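3.2 Satisfaction with life in Pindcombe

In September we visited 200 households and asked how content they felt with their life.
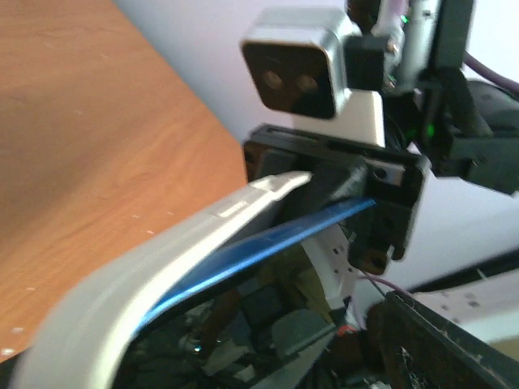 Answers were marked on a colour scale. Its top colour was a bright blue – close to the glossy strip in Figure 1 – and 56 households chose it.
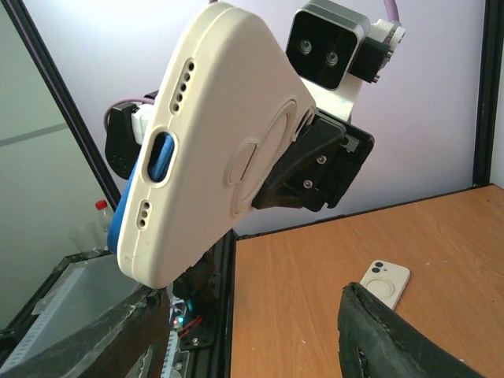 Which group was least content? Tenants with short contracts, mainly in Flanenham.

Yook and Malhotra found the same among older tenants.

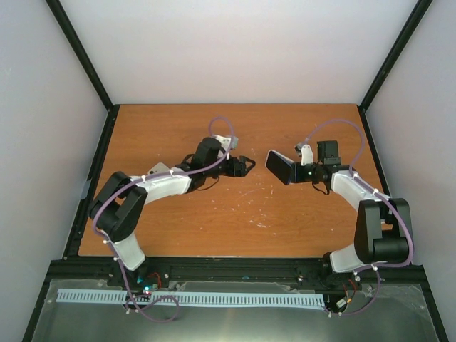 Trust between neighbours was measured separately. Many people spoke of sharing work at one table, and the two arms reaching toward each other over the wood suit their words. Income had a weaker effect.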